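How Does a Robot Learn to Fold a Towel?

27 shares | 3 comments

Maybe you can fold a towel already. Do you remember how you learned it? Probably a grown-up stood next to you, took your hands and moved them: this corner goes here, that corner goes there. After some tries your hands knew the way.

A robot can learn in a similar way. It doesn't understand "please fold this nicely." It needs to be shown, and it needs to be shown many, many times.

There are different ways of showing. In the first way, a person sits at a desk and moves two small arms. The big robot arms copy every movement at the same moment. We call this remote control, and it is a little like a puppet with very long strings. It works well, but it is slow, and the person can't feel the cloth.

In the second way, the robot can stay at home! The person holds a tool that has the same kind of fingers as the robot. We call the tool a gripper. The person squeezes, the fingers close, and a small camera on the tool records everything that the fingers do. Later the robot's computer studies the recordings and tries to find out: when the cloth looks like this, where should my fingers go?

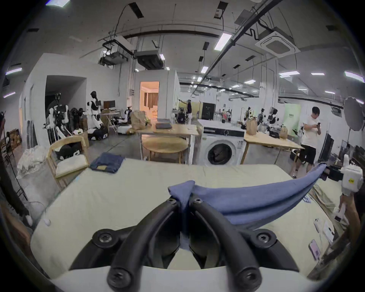

Yuzuki Shibata told me that cloth is the most difficult thing she ever had to teach, and that a cup is easy, "a cup is the same cup every time, but a towel has a new shape each time you drop it." At Malar, where she teaches, one kind of folding needs 900 recordings before the robot may try it alone.

Why so many? Imagine that you saw only one towel in your life, and it was blue, and it was on a table next to the window. Then somebody gives you a striped one on the floor. You would still know what to do. The robot would not be so sure. So the teachers change the cloth, the table, the light and the place where they begin. They also keep some recordings in which the cloth slips and they must pick it up again. From these the robot can learn how to repair a mistake.

Try it yourself

Take a small towel. Use only your thumb and one finger of each hand, and fold the towel in half two times. Don't use the other fingers and don't press it against your belly (I always want to do this). Now ask a friend to try it too. Did your friend start at the same corner?

Words to know

Gripper: the "hand" of a robot. Many grippers have only two fingers.
Demonstration: showing how something is done.

Related
Why Do Robots Need So Many Cameras?
Can a Machine Feel What Is Soft?
A Friday in the Robot Kitchen of Lollville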